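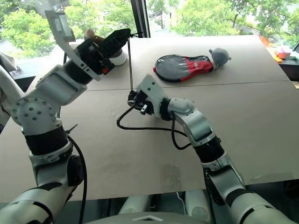

Let's hear it for the corner repair shop

My kettle came back from the dead in May, and I've been going on about it to anyone who'll stand still. The lid catch had snapped. A new kettle would have cost me less than dinner for two, and I very nearly bought one. Instead I took it down to the little repair place in Clivow, paid a few dollars, and had it back in 2 days. I was thrilled — far more than any new kettle has ever made me!

I grew up with a repair shop on the main street (radios in the window, a bell on the door, that lovely smell of solder) and I'd forgotten how good they are to have nearby. You learn things at the counter. I now know why my toaster hums, and that my old Salgado lamp only wanted a new switch.

Yes, it can be slow, and some things are glued shut so firmly that there's no saving them. I'd love to see makers go back to screws, and put spare parts on the shelf at a fair price. Plondach has a population well over 1,000 and not one place to get a vacuum mended, so people there drive half an hour or head for the tip. Surely a council could offer cheap rent on one empty shopfront and see who turns up?

In the meantime, have a look in your cupboard. There'll be a mixer or a fan in there with one small thing wrong with it. Take it in and ask what they reckon.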